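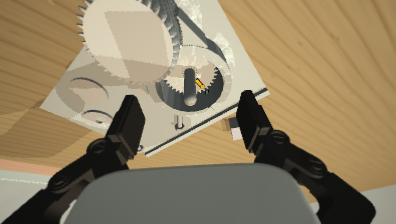 RESTAURANTS & DINING

Cosgrove Kitchen to Open Second Lunch Counter in Brullow, Adds Evening Service and Expanded Soup Menu

BRULLOW – Cosgrove Kitchen, the counter-service restaurant known for its grain bowls, roasted vegetable plates and daily soups, today announced that it will open a second location in April on the ground floor of the former Stadomik department store in downtown Brullow. The new restaurant will seat 50 guests indoors and will be the company's first to serve dinner.

The Brullow location will offer the full menu now served at the original Cosgrove Kitchen in Binach, together with a short evening menu developed for the new space. Guests will order at the counter at all hours. After 5 p.m., food will be brought to the table on plates, and wine and beer will be available by the glass.

"Our guests in Binach have asked us for dinner almost since we opened, and the kitchen there is simply too small to do it well," said Bronwyn Trevaskis, founder and owner of Cosgrove Kitchen. "When the Stadomik space became available, we saw a kitchen line long enough to cook two services a day and a room where people could sit down for an hour after work. We are very pleased to be coming to Brullow."

The evening menu was written by Hjalti Sveinbjörnsson, who joined the company last year as executive chef and will lead the Brullow kitchen. It consists of 10 dishes, most of them built on vegetables, fish and whole grains. Opening dishes will include baked cod with barley and dill, roast chicken with lentils and pickled onion, a warm beet salad with horseradish cream, and a mushroom and rye bread pudding served with greens. A roasted half cabbage with brown butter and hazelnuts, which has appeared at lunch in Binach as an occasional special, will be on the menu every night.

"The food at lunch is quick, and people know exactly what they want from it," said Sveinbjörnsson. "For the evening I wanted plates that take longer to cook and that you would want to share. The cabbage spends most of the afternoon in the oven. We could never keep up with it at lunch."

Soups, which have been a fixture of the Binach counter since its first winter, will have a larger place in the new restaurant. Four soups will be prepared each day, compared with the present two, and at least one will contain no dairy. The yellow split pea soup and the tomato and fennel soup will be offered daily at both locations. The remaining soups will change with the season, beginning with asparagus and potato, chicken with spring herbs, and a cold cucumber soup once the weather allows. All soups will be sold by the cup, by the bowl and in quart containers to take home.

Guests will be able to build their own lunch bowls, as they do in Binach, by choosing a grain, a green, two vegetables and a dressing. The Brullow counter will add farro and buckwheat to the current choice of brown rice and quinoa. Dressings will continue to be made each morning in the restaurant. A children's bowl in a smaller size will be offered at both services, with the dressing served on the side unless otherwise requested.

Baked goods for both restaurants will be produced in Brullow, where the basement has been fitted with a separate bakery. The company will begin baking its own sourdough, seeded rye and flatbread for the first time. Breakfast will not be served at opening, although coffee, oat scones and morning buns will be sold from the counter beginning at 7:30 a.m. Whole loaves may be reserved by telephone or at the register until 2 p.m. for collection the following day.

The dining room occupies the corner of the building that once held the department store's shoe section. The original terrazzo floor has been repaired and kept, as have the tall display windows facing the street. New seating includes a long shared table, a row of booths along the rear wall and several tables for two by the windows. An accessible entrance is located on the side street, and a small parking area behind the building will be available to guests after 5 p.m.

Cosgrove Kitchen will also offer catering from the Brullow location. Orders will be accepted for office lunches, family gatherings, showers and rehearsal dinners, with service available for parties of up to 400 guests. The catering menu includes salad platters, sandwich trays, soup by the gallon and a selection of hot dishes from the evening menu. Tastings for larger events may be scheduled with the catering office during the afternoon. The upstairs room at Brullow, which has its own stair and coat area, may be reserved for private parties during the evening. Couples planning a wedding meal may request a menu written for the occasion.

The Binach restaurant will remain open throughout, with no change to its hours or prices. Its lunch menu will gain the new grains and breads at the time of the Brullow opening. Existing punch cards will be honored at both counters, and gift cards may be used for food, catering deposits and loaves of bread.

Applications are now being accepted for positions in the Brullow kitchen, bakery and dining room. Interested persons may apply at the Binach counter between 2 p.m. and 4 p.m. Training will take place in Binach before the opening, and previous restaurant experience is welcome but not required for counter positions.

Hours of Operation, Brullow

Coffee and bakery counter: 7:30 a.m. to 11 a.m.
Lunch: 11 a.m. to 3 p.m.
Dinner: 5 p.m. to 9:30 p.m.

Reservations will be taken for parties of six or more at dinner only. All other seating is first come, first served. Takeout orders may be placed at the counter or by telephone during lunch and dinner hours.

About Cosgrove Kitchen

Cosgrove Kitchen is an independently owned restaurant company based in Binach. Founded by Bronwyn Trevaskis as a lunch counter with a single soup kettle and a chalkboard menu, it serves salads, grain bowls, soups and sandwiches prepared daily from fresh ingredients. The Brullow restaurant will be its second location.

Media Contact

Press inquiries, interview requests and requests for menus may be directed to the Cosgrove Kitchen office in Binach, to the attention of Bronwyn Trevaskis. Members of the press wishing to visit the Brullow kitchen before the opening are asked to arrange a time in advance.

###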